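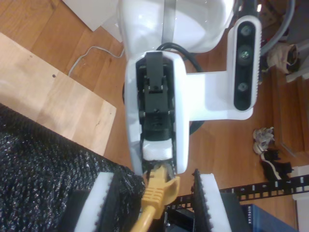 *White wrist shell, black gripper, three lenses down the side.*

I have read the court column in the Condunby paper for 15 years, and I would defend it against most things except its own readers. It runs on page 4, after the planning notices and before the bowls, and it is the one page that everybody in town claims to skip.

You know the form. A man of 43, of Station Road, admitted riding a bicycle in a manner the magistrates did not care for. He was fined, he was charged costs, and he was charged a surcharge on top of the costs. Then comes the next one. There is no weather and no motive, and adjectives are rationed as if the paper bought them by the pound.

In April the column shrank to a box. The rest, we were told, had moved to the website, where a search for Grarkham brings up 564 results, the first of them an advert for conservatories. I gave up on the third page and went to make toast.

The argument for the change is kindness, and I don't dismiss it. A shoplifting fine used to wrap somebody's chips and be forgotten by the weekend. Now it sits online under a person's name until the sun goes out, ready for any employer with a spare minute. If the paper wants to drop the names of minor offenders after a year or two, I'll hold the door open for it.

But the box keeps the names and drops everything else. We get who and how much. We no longer get what the defence said, or whether there was a solicitor there to say it, or that the Grarkham bench got through three contested cases before lunch – a pace I have never managed with a crossword. Those were the dull bits, and they were the only bits that told you anything about the court.

I sat in the public seats one morning last spring. There were four of us, and one had come in for the radiator. A case over a fence on the Drerkora estate was put off for the second time as the papers had gone to the wrong building. It made no difference to anyone outside that fence, I suppose, but I'd have liked to see it in print.

So put the column back, at full length, on page 4. I shall go on claiming to skip it.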